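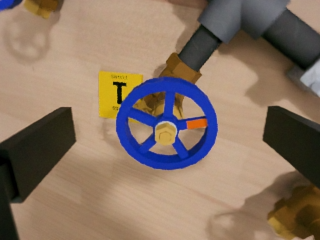 About Zurnano

Small cooking and baking school, evenings and weekends. Founded by Orysia Stasiv, who still teaches the bread classes and still answers most of the email (slowly, sorry).

Home cooks only. No diploma, no ranking, no white hats. You come, you put on an apron, you make dinner, you eat it.

How we started

Orysia ran a lunch counter called Faramier. Soup, dumplings, one kind of cake. Customers kept asking how the dough was done so she started showing them after closing. Four people, then a waiting list. Lunch counter closed, the classes didn't. First proper term began in August with 9 students and a borrowed oven that ran hot on the left side. Everybody's rolls came out two colors.

The name doesn't mean anything. It was on a list, it was short, the sign painter was waiting.

What we teach

Bread and rolls. Filled dumplings, boiled and fried. Soups from bones and soups without. Pickles in late summer when cucumbers are cheap. Knife basics, which everyone thinks they can skip. Holiday baking fills up first so write early.

Each class is capped and runs long. Plan on three hours, more if it's yeast. We don't do demonstrations where you sit and watch, your going to get flour on you.

Kids' classes are ages 9 and up with an adult in the room. Teens can come alone if a parent signs the form.

Where the dough gets made
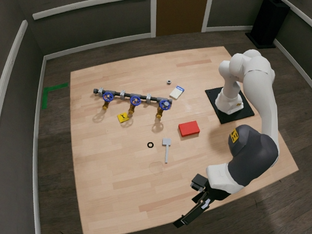

Rolling needs space, more than most home kitchens have, and it's the first thing we talk about in the beginner class. You want to get your elbows out. Wood is what Orysia learned on and what she tells people to buy if they ask. A big butcher-block top made of narrow strips, like the pale one here with the redder strip near the far edge, will do for pasta sheets, strudel, anything that has to be stretched wide. Scrape it, wipe it, dry it, oil it now and then. No soaking! At home a decent sized board with a damp towel under it is fine, and please don't go buying furniture on our account.

Flour and other people

Our flour comes from Yatsenko, a family mill. Whole rye, a strong white, and a softer one for cakes. You can buy bags from us after class at what we pay plus a little for the trip. Butter and cheese from Zivby when they have it. When they don't, the supermarket, same as you.

Costs

Single class is $60. Course of four is a bit cheaper per class, see the booking page. Ingredients, apron and a box for leftovers included. If money's tight write to Orysia directly, we keep a place back most terms and won't ask you to explain yourself.

Cancelations: let us know two days ahead and you get a full credit. After that the food's already bought.

Allergies

Tell us when you book, not at the door. We can work around nuts and eggs in most classes. Gluten no, there is flour in the air pretty much always and we can't promise anything.

Recipes

Past students get the recipe file, 98 recipes at last count, some with Orysia's notes still in them ("more salt than this"). Ask if you've lost the link.

Still looking for someone to help with Saturday-type washing up, paid, dinner included. Use the contact form and put DISHES in the subject line.

Page last updated 22 October 2024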